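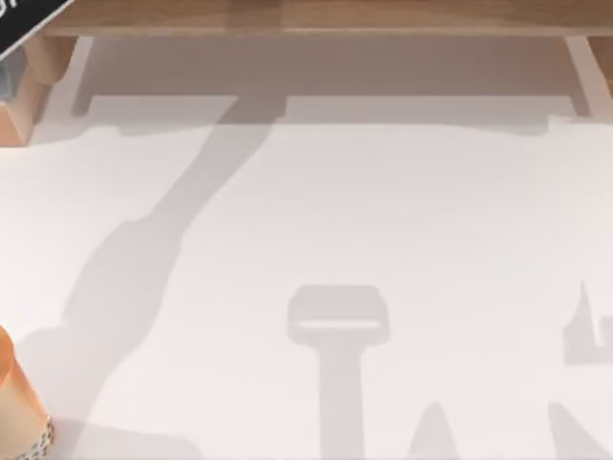
If your arm keeps stopping short in the simulator, check the camera views before you touch the planner. I lost a whole Wednesday to this (sorry, Iñaki!), so these are my steps.

1. Load your setup in Letska and pause it at step 156.
2. Save one still from each camera.
3. Look for shadows. My depth filter was treating the dark patches on the floor as solid things, so the planner went round them.

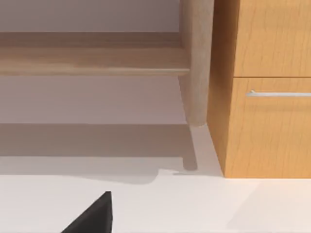
*Shadow of the leg on the pale floor, gripper tip at the bottom.*

Now open the filter settings and raise `min_height` until the flat shadows drop out of the obstacle map. I started at 200 and ended up on 179, but yours will depend on your lights, so go in small steps and rebuild the map each time.

Then do a close-up, to make sure you haven't thrown away real edges as well. I like the puzzle cube for this, with all that black plastic between the colours!

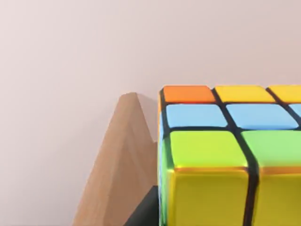 *Cube and wooden block, close up.*

If the cube and the block both come out as separate shapes, save the settings and run the plan again. Saoirse keeps hers in a file per room, and I've started doing the same.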